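Shared rules for food-handling robots agreed in Mornmont

Companies and schools that use robot arms near food in Mornmont will follow one common set of rules from August. The text was prepared by Dhillon, a training centre in the town, together with the equipment maker Cladetti.
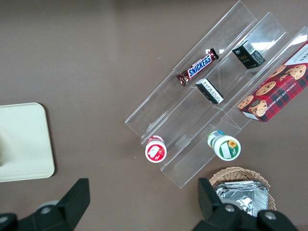
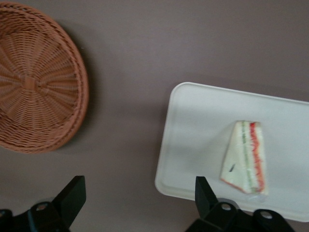
Robot grippers at work with snacks on a display stand, first picture, and with a sandwich on a tray, second picture.

The rules fill six pages. They treat wrapped and unwrapped food separately. For wrapped goods, the fingers of the gripper must be cleaned at the start of each shift. For open food such as bread or fruit, they must be cleaned again before every new task, and the cleaning has to be written down in a log with the name of the person.

"Until now every workshop had its own habits, and some had none," said Angelica Mercado, who led the writing. "A student who moved from one place to another had to learn everything again."

The limit on gripping force caused the longest discussion. Michalis Lazaridis of Cladetti wanted a fixed value for all soft food, but the final version asks each user to test the force on three samples and keep the result - a solution he now accepts.

Two workshops in Brinonness have also asked to join. The rules will be looked at again after two years.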